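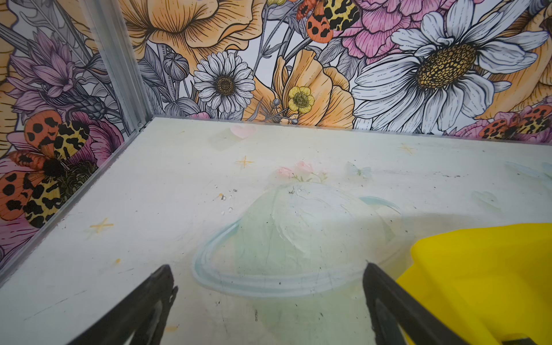 The Little Papered Corner

Anyone who has visited us at Kuvelitz since May will know how fond I am of the small printed boards, and I've been promising Lilian Urio a page of them for ages, so she can stop asking me at breakfast! The one on this page has a pale green planet with a light blue ring, pink flowers just above it, and stars sprinkled all over. The colors have gone very soft with use -- scratches, scuffs, the odd crumb -- and I have no plans to repaint a thing.

Planet and flowers
My favorite part of the whole board. The planet has taken most of the scratches, poor thing, but the ring still sweeps around it nicely.

The yellow tray
Bright as a lemon next to all those faded pastels, with a little screwdriver lying in it, the kind with a black ribbed handle.
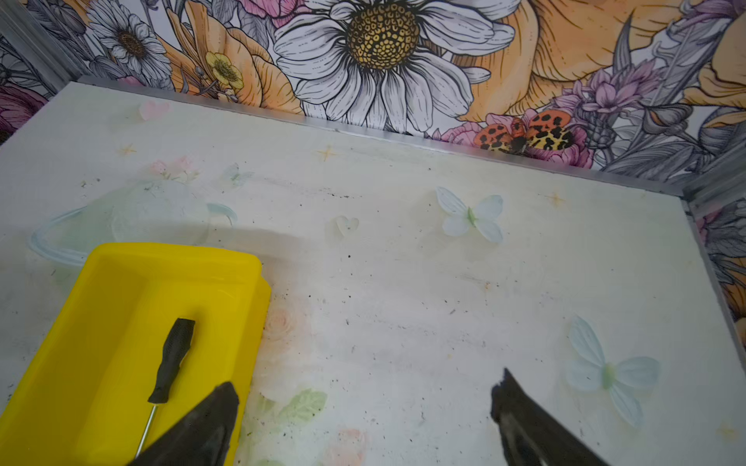
I do like a shallow tray for small tools, and Tsz-kin Tam, who prefers a deep box, has heard me on the subject more than once. The floral wallpaper was my choice too. I went through 69 patterns before settling on it, and I'd happily go through them all again for the next corner.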